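New pads for the gripper, and a Wednesday lost to tiny screws

I finally swapped the pads on my hand-held gripper this week, which I'd been putting off since December, and then took it straight out to grab a water bottle.

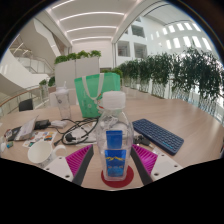 Getting the old ones off

The magenta ribbed pads go on the white mounting plates, and the plates have small screw holes that love to collect crud. I clean them with a dry toothbrush before anything else. Then I loosen every screw a half turn before taking any of them out all the way — my friend Ulises Palma taught me that one after I stripped two in a row on the left side.

The old pads had done 1,125 grabs by my notebook. The ribs near the tips were worn nearly smooth, and cups had started sliding down on me.

Lining up the new ones

I always rush this part! Both pads have to meet evenly, so I close the jaws on a strip of paper and tug. If it slips out at the top but holds at the bottom, one plate is crooked. It took me 7 tries this time (I was watching a show, my own fault).

Once the paper holds all the way down, I snug the screws in a crisscross, a little at a time, and do 100 open-and-close squeezes before I trust it with anything I'd hate to drop.

Still on my list

The right jaw has a faint click when it opens wide. Damián Bustos thinks it's the pivot and wants me to try a thinner washer. I ordered a bag of 23 from Wollar, so I guess I'm set for washers until I retire. I'll post again once they're in and I've had a listen.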